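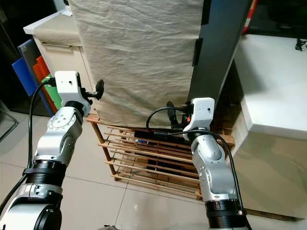

Wokska, 7/17/25 - The Pamo two-arm kit is now on offer to small workshops, service shops and teaching labs, with the first orders going out in August. We had one for review and used it mostly on jobs close to the floor, with a low wooden shoe rack as the main work area.

Pamo is sold by Halim as a matched pair of arms with grippers, one control box and a license for the Rotider teaching software. Each arm carries the same white gripper housing with black fingers, and the two are interchangeable left to right. If one arm has to go back for service, the other can keep working on single-arm jobs from either side. Buyers who already own one Pamo arm can order the second alone, along with the software update that lets the two run together.

The rack was chosen because it is awkward. It has two tiers of thin slats and stands low on slim legs, so the arms have to reach over the top tier without catching the wood. We set a long black object across the slats and worked on having both grippers come to it from opposite sides. Most small kits are shown on a bare table at a comfortable height. Customers have told us that their parts sit on shelves, carts and pallets, and this seemed a fair place to start.

Setup took one person a morning. The arms bolt down with the hardware supplied, and the control box finds both of them when it is switched on. Calibration is done by moving each arm by hand to a set of marked points. The printed guide covers this in 10 steps and is clear except for the page on tool offsets, where the left and right drawings have been swapped. Halim has been told and says that the guide will be corrected before the August shipment.

Teaching a job in Rotider is simple enough. You hold the arm, move it where you want it, press the button to save the point, and go on to the next. A pick with both arms needed 27 saved points the first time we tried it. Gilang Lumbantobing, who ran most of our sessions, later cut that down by saving one approach for the left arm and letting the software mirror it for the right. Mirroring works well when the part is centered. When the part is off to one side, the second arm has to be corrected by hand, and the software gives no warning about that.

The cables need some thought. On this kit they run outside the arms, with a black cable looping out from each gripper housing and down the side of the metal link. The loop gives the wrist slack to turn, but it also takes up room, and over a low rack that room is limited. We would plan for the loop first and the part second. Clips are included, though we would have liked a few more of them. Lumbantobing added his own partway down each arm and reports that they have stayed put.

Noise is low enough to talk over. The grippers close at three speeds, and we used the slowest for nearly everything. Finger pads can be changed with a small hex key, which comes in the box. The standard pads are fine for hard cases and boxes. For soft goods or cloth you will want the wide pads, sold separately.

Two plans are available. The purchase plan includes both arms, the control box, the software and 38 months of parts coverage. The rental plan is for shorter projects and includes up to 80 hours of remote help, booked in blocks. Unused hours do not carry over if the rental is renewed. On-site training can be added to either plan and is quoted by distance.

Our view is that the kit suits shops that change jobs often and do not need high speed. A line that runs the same part all day would be better off with a fixed machine. We would also ask any buyer with low shelving to measure the clearance above the top shelf before ordering, and to send those numbers in with the request.

Orders for the August shipment are open now. Requests for a quote should list the parts to be handled, their weight and the height of the work surface. Current Pamo owners can get the Rotider update through their usual account page.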